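From: Dennis Parsons
To: Tillport Allotments list
Subject: Re: Phoning the water board

Meenakshi Acharya wrote:
> Has anyone got through about the standpipe yet? I tried twice
> and gave up. My beans are going in soon, tap or no tap!

Hi Meenakshi, hi all,

I got through on my third go – 13 minutes of pan pipes, then a very nice chap who'd never heard of Tillport. He wants the plot numbers (all of them!) before he'll send anyone out, so please email me yours by 22nd March.

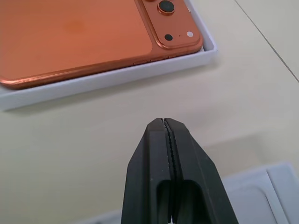
Phone, face down in its tray.

Josiane has offered her spare water butt until it's sorted, and it holds 300 litres, so go easy. Does anyone still have the key to the lower gate? Mine's bent.

Cheers,
Dennis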